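Simulator passed it, so who checks the simulator?

The fault notice that went round on Tue 14 November runs to a page and a half, and most of it is reassurance. Boil it down and you get this: the pick-and-place software from Dreretow told its supervisor program that a task was finished when the task was not finished. It did so in simulation, so there was no broken crockery and no bruised hand. Management would like us to take comfort in that. I'd like to slow down a little.

The task is called Gitima, and it is as plain as these things come. A virtual arm goes to a bowl on a table, takes hold of a long-handled item and moves it to a marked spot. The team at Lendotport ran it 50 times over a weekend. The log says 48 successes. Then somebody sat down with the replays, which had not been part of the plan, and found 11 runs logged as successes in which the item never reached the marked spot.

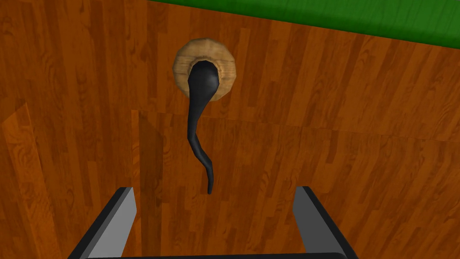
Afia Tsikata

The cause, according to the notice, is a "premature completion flag." In everyday words, the program decided it had a grip on the handle because the gripper had been sent the command to close. It didn't ask whether the fingers had met anything. Then it drove the arm through the rest of the motion with the fingers shut on air, opened them over the spot and wrote down a success.

I have read that paragraph several times and it still bothers me. Checking for an object between the fingers is first-week material. There is a finger-width reading in the simulator and it was being recorded the whole time. The scoring script just never looked at it.

The second fault gets four lines at the bottom of the notice, under "Other observations," and I would have put it at the top. In a few of those false successes the arm carried on past the table area altogether and came up close to a wall, fingers open, with the run still marked as normal. The keep-out zone should have stopped it. The keep-out zone had been loaded for a different room layout, and the software accepted the wrong file without a murmur.

Now put that on real hardware. A missed grip costs you a spoon. A keep-out zone that belongs to another room could cost somebody a good deal more, and the people standing near the arm would have every reason to think they were protected. 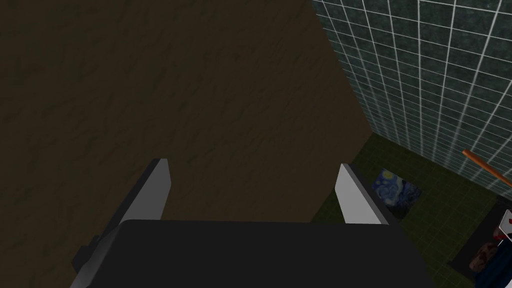
Anastasia Kourkoulas wrote back within the hour to say that I was being unfair, that finding this sort of thing before anyone bolts an arm to a bench is the whole purpose of a simulator, and that she would sooner see a wrong layout file in November than in a hospital kitchen.

Fair enough, as far as it goes. But the simulator didn't find it. A person watching replays found it, on a day when there happened to be time. The automatic report was clean, and the automatic report is what was going to be attached to the sign-off for the Theodorakopoulos trial in January.

The fix on offer is a patch that compares the finger width against the expected size of the item before the completion flag can be set. Good. The layout file will get a name check at startup, and I'm less impressed by that, as two files can carry the same name and describe different rooms. I've asked for the check to compare the wall positions themselves. The reply so far is that this is "under consideration."

I've also asked for 60 fresh runs with every replay watched from start to finish by someone who didn't write the scoring script. It's dull work and I have been told it doesn't scale. Neither does an accident report. Until those runs are done, the January date should come off the calendar, and at the time of writing it is still there.

Anyone who wants the full notice can get it from the Lendotport office. Read the last four lines first.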